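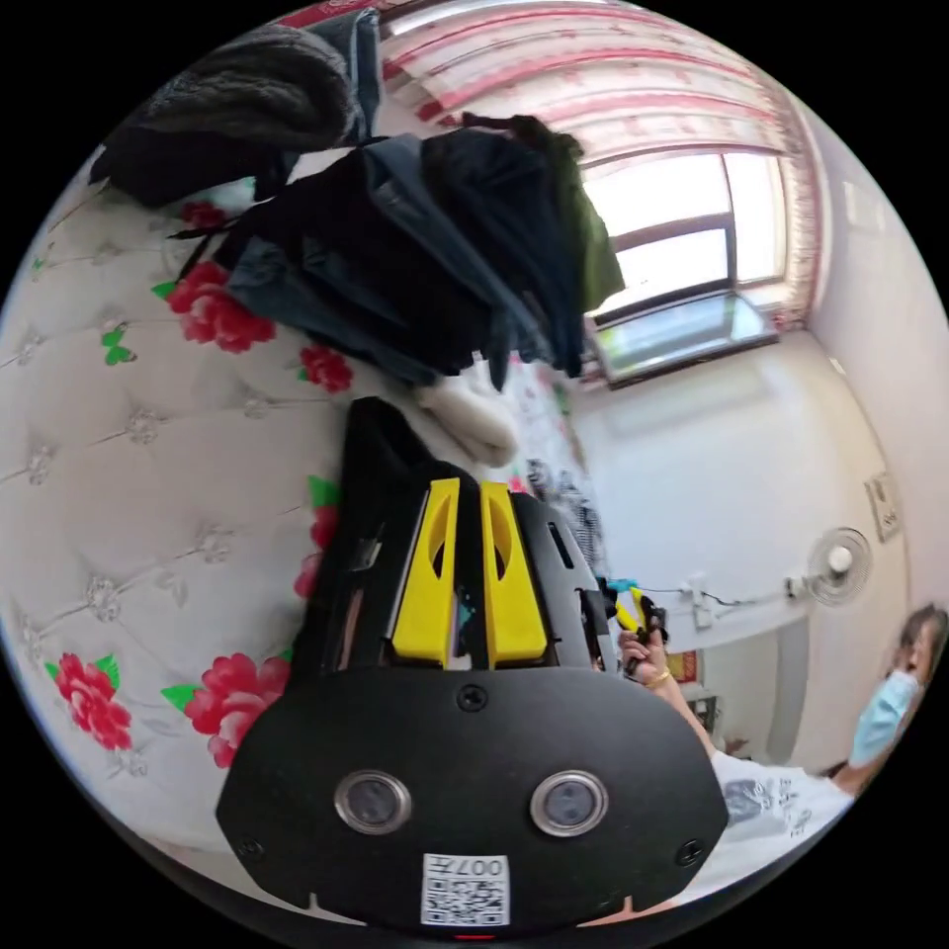
Figure 7. Yellow parts against a black mounting, with a blue and white object in the gap between them.

4. Yellow on black in everyday use

Of all the color pairs in our survey, yellow on black gave us the most to think about. It is a pair that most people can name a use for without much effort: road signs, tape on a stair edge, the handles of a garden tool, the stripes on a school bus. What we did not expect was how strongly people lean on it when they are looking for something in a crowded place. Figure 7 shows the pair at close range, where the bright parts stand upright and the dark surround falls back.

The search task was run in Bultura and again in Lokska. In each town we filled a set of open shelves with household goods and asked people to find one named item. Over both towns we recorded 546 searches. The goods were the same, but the shelves in Lokska stood under a north window and those in Bultura under ceiling lamps, a difference we could not remove and which we return to in Section 6.

Items with yellow parts on a black body were found quickly in both places, and people who found them often said afterward that they had "just seen" them. Items that were yellow all over did less well. This delighted us, as it fits the older idea that the eye goes to an edge between light and dark before it goes to a color. A plain yellow bowl on a pale shelf has very little edge to offer. Put the same yellow next to black and the edge comes with it, whatever the shelf behind is painted.

The size of the yellow part mattered less than we had guessed. A narrow band on a flashlight did nearly as well as a full grip on a pair of shears - and the flashlight was the smaller object by far. Where the yellow was broken up by holes or slots, people still tended to treat it as one piece and to describe it by its outline. One woman in Lokska, asked to describe a strainer she had looked at for a moment, drew its outer shape perfectly and left out the openings altogether.

Blue and white goods make a useful comparison. They were liked (several people asked where the mugs had come from!), but they were slower to find when half hidden behind something else. Pangaribuan's sorting test, described in Section 3, points the same way: her participants were happy to place a blue and white item in a group once they had it in hand, yet they passed over it more often while scanning.

We also asked people to rank the pairs by how well they would remember them. Here yellow on black came second, behind red on white. Several people gave the same explanation, that yellow and black "means careful" and so belongs to no particular object. The Rerach catalog, which we used for the printed part of the test, may have added to this, because its safety goods share a page with its kitchen goods.

Zahira Pangaribuan has suggested repeating the task in dim light with 300 new searches, and we plan to begin in March. Shelf height will be held constant this time.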